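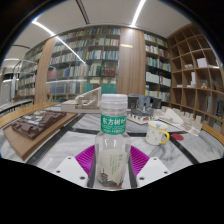 Section 4. Setting up the Rakora under-sink filter

Read 4.1 before you cut anything. Spare parts list is at the back, section 9.

4.1 Before you start

You need: adjustable spanner, bucket, old towel, torch, thread tape, a pencil. Drill only if your benchtop has no spare tap hole.

Check the cupboard. Housing needs 469 mm clear height with the bracket on, plus room under it to drop the bowl for cartridge changes. Too tight? Mount it on the side wall, not the back.

CAUTION: Cold line only. Hot water will soften the bowl seal and it will let go sooner or later. Not covered by warranty.

4.2 Mounting the bracket

1. Clear out the cupboard. All of it, you will be lying in there.
2. Hold bracket against the wall, arrow up. Pencil the four holes.
3. Check behind for pipes and cable. Then drill pilot holes.
4. Screw bracket on. Firm, don't strip it.
5. Hang the housing. It should click on both sides.

Note: the older Milden bracket has two holes, not four. It fits but wobbles. Ask for the new one, no charge.

4.3 Connecting the water

1. Shut off the cold stop valve under the sink. Open the kitchen tap, let it run out.
2. Bucket under the valve. Undo the flexible hose.
3. Fit the brass tee. Thread tape clockwise, 7 turns.
4. Reconnect the flexible hose to the top of the tee.
5. Push the blue tube into the side port until it stops. Tug it. If it comes out it wasnt in.
6. Other end of the blue tube goes to IN on the housing. White tube from OUT to the filter tap.

CAUTION: Cut tube square with a sharp blade. Scissors squash it and you get a slow drip you won't find for a month.

If your mains pressure is over 500 kPa, fit the Mirnex limiter valve before the tee. Not sure what yours is? Ring your water supplier, or a plumber. Some areas require a licensed plumber for this whole section, so check first.

4.4 Fitting the cartridge

1. Unscrew the bowl by hand. Spanner supplied if stuck.
2. Take ALL the plastic wrap off the cartridge. Both ends. Most common support call we get.
3. Drop it in, washer end up.
4. Wipe the black O-ring, smear of silicone grease, seat it in the groove.
5. Bowl back on, hand tight only.

4.5 First flush

1. Open stop valve slowly, quarter turn. Wait. Look for drips with the torch.
2. Open fully.
3. Run the filter tap until the water is clear. Grey water at first is carbon dust, harmless, tip it on the garden.
4. Shut off, wait an hour, run again for five minutes.
5. Dry paper towel under every joint overnight. Check it in the morning.

Cartridge life is 1,040 litres or six months, whichever is sooner. Write the fitting month on the bowl sticker (e.g. December). The Arroyo fine cartridge is shorter, 300 litres, and flow will be noticably slower.

Still dripping? Go to section 6, or email Brittany Gill on the support desk with a photo of the joint. Warranty claims go to Aaliyah Landry, receipt needed.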